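Clostwood Garment Cell
Two-arm recording station for clothing tasks

Overview

The Garment Cell is an enclosed tabletop station for recording demonstrations of clothing work: picking up, hanging, taking down, sorting and folding. Two robot arms are mounted at the front of the table. An operator drives them from a separate pair of leader arms, and the station saves what both arms did along with the video. The recordings are used to train a policy that will later run on the same arms.

Clostwood builds the station at our Gurthorpe shop and ships it assembled. The arms, frame, rail, walls, cameras and recording computer come as one order. Leader arms are listed separately because many labs already own a pair.

Who buys it

Most stations go to groups that have collected rigid-object data for a while and want to move on to cloth. Cloth is harder to reset and harder to see, and it takes more demonstrations per task. The cell is laid out with that in mind. The walls are one plain color, the work surface is white, and the hanging rail stays in the same place relative to the arm bases from one station to the next. If you run several cells, recordings from one can be mixed with recordings from another without redoing the camera calibration for each session.

What is included

Enclosure with aluminum posts, back wall and two side walls
White work surface
Metal hanging rail across the rear
Two follower arms with parallel grippers, mounted on the front rail
One fixed camera and two wrist cameras
Control boards and power supply, wired and tested
Recording computer with Atus installed
Starter set: 20 hangers, one shallow plastic bin, spare cable ties, spare finger pads

Garments are not included. Use ordinary used clothes in mixed sizes. Brand new shirts hold their packing creases and behave differently from clothes that have been washed.

Recording with Atus

Atus is our recording software. It starts with the computer and opens to a list of tasks. Pick a task, press the foot pedal to begin an episode, and press it again to end one. A long press throws out the last episode.

Each episode stores joint positions and gripper opening for both arms, commanded positions from the leader arms, all camera streams, and the task text you typed in. Files are written to the local drive first and copied to your server when the station is idle. An episode that drops camera frames is flagged in the list, and you decide whether to keep it.

The task text matters more than people expect. Write the instruction the way you would want to give it to the finished system: "hang the plaid shirt," "move the white shirt to the left end of the rail." Do not put operator notes in this field. There is a separate box for those.

Planning a collection

For a first task we suggest 130 episodes with at least 10 different garments. Figueroa, our example task set, follows that plan. It covers five tasks:

Shirt from bin to hanger
Shirt from hanger to bin
Slide hung garments along the rail
Pick up a garment that has fallen on the table
Sort by sleeve length

Change the starting position between episodes. Drop the garment into the bin a different way each time, leave some of it over the edge, turn it inside out now and then. Move the empty hangers along the rail. Leave other garments hanging at one end for part of the session and take them off for the rest. A policy trained only on tidy starts will stall the first time a sleeve is lying across the table.

Keep failed grasps if the operator recovers and finishes the task. Discard episodes where the operator stops partway to think, or tag them so they can be filtered out later.

New operators usually need a morning of practice before their episodes are worth keeping. The common trouble is the second arm. People drive one well and let the other hang in the way. We suggest starting with the rail-sliding task, then the bin tasks.

Space and power

The cell needs a level bench and a standard wall outlet. Allow 70 cm of clear space in front for the operator, plus room for the leader arms. The fixed camera should be left where it is. If it has to come off for shipping or repair, Atus will walk you through calibration before it allows another recording.

Overhead lights can stay on. Avoid direct sun on the enclosure, especially late in the afternoon, when the light on the rail changes quickly enough to show up in the data.

Upkeep

Check the cable ties on both arms weekly. The cables need a free loop at the wrist — if it has been pulled tight, cut the tie and set it again with the arm fully extended. Wipe lint from the gripper fingers at the end of each session. Finger pads are a wear item and are sold in packs.

Vacuum the slotted strip under the front rail when lint collects there. Power the station down first.

Options

Leader arm pair with foot pedal
Second recording drive
Extra hanger set, adult or child size
Trouser hangers with clips
Operator training at Gurthorpe or at your site

Ordering

Stations are built to order. Orders placed before September ship in the current production run. Send us the tasks you have in mind with your request, and we will tell you plainly if the cell is a poor fit. Large items such as coats and bed sheets do not fit on this table and we do not recommend it for them.
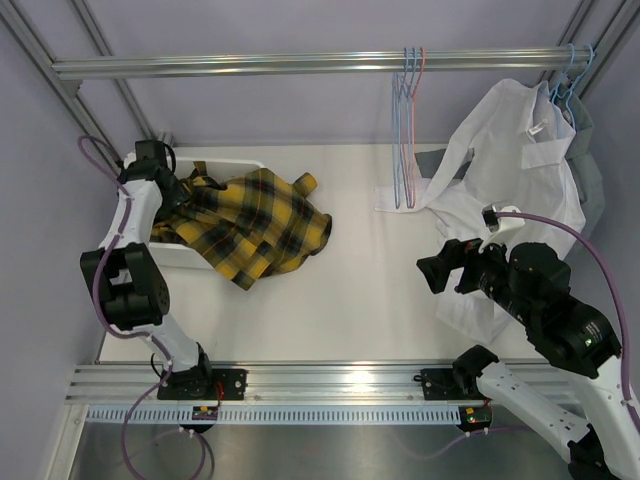

Garment Cell with a plaid shirt at the bin and a white shirt on the rail.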